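Comparing finger pads one paper cup at a time

Marlene Tavares keeps her notes in a school notebook with a column for the object, a column for the pad, and a column for what she calls the complaint. The complaint column is the widest. Over several weeks in January she and two colleagues at Jukik compared three sets of finger pads on hand-held two-finger grippers, the kind an operator carries in each hand to record how everyday things get picked up. By the time they stopped, the notebook held 1,039 entries.

We spoke by video in February 2023. She had asked that Anderson Nogueira, who builds and repairs the tools, join the call, and he sat beside her for most of it.

I asked why pads, when most of the talk about grippers is about motors and sensors.

"The pad is the part that touches the thing," Tavares said. "We had spent a long time on trigger feel and on camera angle. Then we looked at our failed picks and a lot of them were a smooth round object that slid out. The trigger was fine. The camera was fine."

The three candidates were a flat silicone pad, a soft foam pad with a fabric skin, and a textured pad with a raised pattern. All three were cut to fit the same linkage, so an operator could swap them with a small screwdriver. Nogueira said that was harder to arrange than the test itself.

"The foam one was thicker than the others," he said. "If you fit it and change nothing, the fingers close too early and the operator thinks the grip is stronger. I had to make a shorter backing plate. The first batch I made was wrong on the left side and I had to do them again."

They counted a pick as good if the object came up, traveled the width of the table, and went down without being dropped or crushed. Each operator did the same list with each set of pads, and changed the order between sessions. Tavares was firm about the order.

"People get better during a session and then they get tired. If you always test the foam last, you are testing tired people. I have read reports where they did that and you can see it in the numbers."

Of the three sets, the foam did best on paper cups. Operators liked it right away. It gave a little before the cup did, and they could close without thinking much. It did worst on anything with a slick metal or hard plastic side, and it wore out quickly. Nogueira replaced the fabric skins after 167 picks on average, and he said the wear started at the same corner each time.

The silicone was the most consistent on clean objects. Its trouble was dust. After an hour on cloth it picked up lint, and the grip dropped until somebody wiped it.

"So then the question is whether you count the wiping," Tavares said. "In our shop we can say, wipe every 10 picks, and people do it. In a home, with somebody doing the task for the second day, they will forget. I would forget."

The textured pads were in between on nearly everything and came last on nothing. They left marks on soft foam objects, faint ones that went away. They also held a cylinder better when it was approached at an angle, which had not been on the test sheet at the start. Wulan Harahap, who ran most of the sessions as an operator, brought it up on the third day, and they added a set of picks for it.

Harahap answered my questions by email. "With a cylinder lying on its side, you rarely get to come straight down on it," she wrote. "There is another object in the way or your wrist doesn't bend that far. You come in crooked and one pad touches first. With the silicone the can rolled away from me. With the textured one it turned a little and then stopped."

I asked Tavares whether she had chosen cylinders on purpose. She said yes, and that she had been talked into it. The first list had boxes, bags, a sponge, and a few tools. Cleiton Bittencourt at Kramer, a supplier that had lent them the silicone, looked at it and told her that boxes would make every pad look good.

"He was right about that," she said. "Two flat sides and two flat pads. You learn nothing. A cylinder on a tablecloth is a fair test. It can roll, it can spin in the grip, and when it is a paper cup you can also crush it."

The tablecloth was another point they disagreed on. Nogueira wanted a hard, bare surface so the results would repeat from one session to the next. Tavares wanted cloth, on the grounds that most tables in homes have something on them. They ran a part of the list on both. On the bare surface the cylinders rolled more, and all three pads scored lower. On cloth the differences between the pads were larger, but so were the differences between operators. Some of them let a finger drag in the fabric, pulled up a fold, and moved the next object before they reached it.

"I still think the bare table is the better test of the pad," Nogueira said. "The cloth is a test of the person."

"We need both," Tavares said. "The person is holding it."

On the question of using two tools at once, they agreed. Most of their failed picks with two hands had nothing to do with grip. The grippers are wide when open, and when objects lie close together the outer links touch a neighbor before the pads reach the target. Harahap's advice to new operators is to take the object that stands apart first, then work from the near side of the group, and to open only as far as needed.
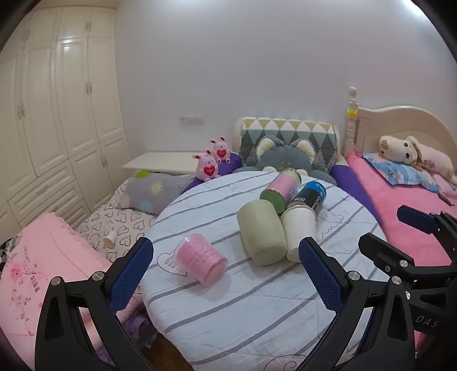
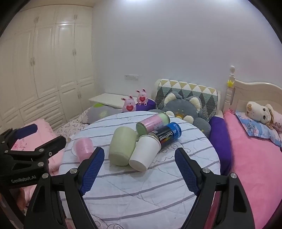 Blue pads on both hands, fingers open, with the cup, can and container group still on the cloth.

Nogueira would like to see narrower links in the next version, and he has a drawing for them. The problem is stiffness. He made one pair with less material and the fingers twisted under load, so the pads no longer met flat. With a full can the operator could feel it in the handle. He is now trying a different pivot position and keeping the width as it is for the time being.

I asked about cost, which their write-up left out. Tavares said the pads themselves are cheap enough that the price made little difference to them. Labor was the larger part. Changing a foam skin took Nogueira longer than changing a whole silicone pad, and with many tools out at once that adds up. They had planned for 500 spare skins and canceled the order partway through the test.

There was one result she would not put much weight on. An operator at Bondamari, a small studio that took a set of tools for a week, reported far better numbers with the foam than anyone else had. Tavares asked for the recordings and watched them.

"He was very good," she said. "He was slow and very good. He would have done it with bare plastic."

That led her to add speed to the sheet. Up to then they had told operators to work at a comfortable pace and had written down only whether the pick was good. When she went back through the recordings and added times, the foam lost some of its lead on cups, and the textured pads moved ahead on the mixed list. She had to redo two charts that had already been sent around.

What they settled on for now is the textured pad as the standard fit, with silicone kept for sessions where the objects are clean and hard. The foam is in a drawer. Nogueira has not given up on it and has asked Nitow, the firm that sews the skins, for a version with the seam moved away from the corner that wears.

Tavares said the next comparison will be about the camera mount, and that she is not looking forward to it. Pads can be swapped in a few minutes and judged by whether the cup stays up. With the camera, a change of a few degrees shows up only later, when somebody tries to use the recordings, and by then the operators have gone home. She has started a new notebook for it. The complaint column is on the left this time, so there is more room to write.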